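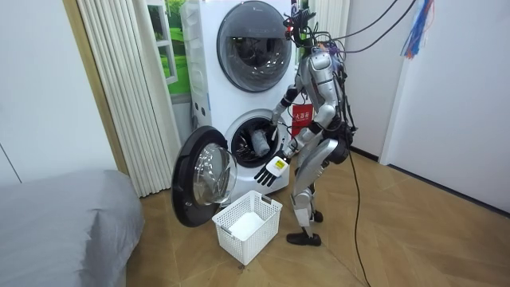
About Merkisus

Merkisus is a small evening and weekend school for people who want to learn how to look after clothes and cloth - mending, altering, washing, stain removal, dyeing, the whole life of a shirt after it leaves the store. We teach out of a brick building at 2259 Carrasco Street in Walden, two doors up from the library, and we love what we do!

Ebise Abera started it with one class called Fix Your Own Hem. She had worked in alterations for years and kept meeting customers who paid her to sew on a button, then stood at the counter watching her do it and asking really good questions. So she put a card in the window. The first class filled up, the second one did too, and by May she had moved the cutting table into the hallway to make space for more chairs (we still have that table, and it still wobbles).

Anas Khasawneh joined a year later to teach the washing and stain side of things. He came from a hotel laundry and he gets more excited about wool than anyone you will ever meet. His Saturday class on care labels sounds dry, but people come out of it talking a mile a minute and heading home to go through their closets. He also runs the wet room, where students try out soaks and soaps on scraps before they go anywhere near a favorite sweater.

What we teach

Our main course is the Destus course, named after the street where Ebise grew up. It runs for 20 evenings and starts with threading a needle, so please don't worry if you have never held one. By the middle you'll be patching denim and taking in a waistband. In the last few weeks everyone picks a project of their own. We have had a christening gown with a torn sleeve, a set of camping chairs, a quilt in very sad shape and more jeans than we could ever list.

We also run single classes on darning, zippers, hand washing, ironing, indigo dyeing and sewing machine care. Bring your own machine to that last one if you can carry it. We love the old heavy ones, and Anas will happily help you get it up the steps.

Classes are small, with one teacher and a helper in the room, and there is always tea. Teenagers are welcome from age 13 and do very well here - some of our neatest darners are in ninth grade.

What it costs

Single classes are $47, with thread, needles and practice fabric included. The Destus course can be paid by the month. We keep a few places in every course at half price, and all you have to do is ask at the desk or check the box on the sign-up form. No paperwork.

The mending table

On the first Saturday of each month we open the front room for free mending from 10 to 2. Sit down, borrow a needle, get some help from whoever is next to you. Around 100 people come through on a busy one, so get there early if you want a machine! Clean clothes only, please.

If you'd like to visit before you sign up, come by any weekday after four and ring the lower bell. The upper one is the dentist.

14 Shares
3 Comments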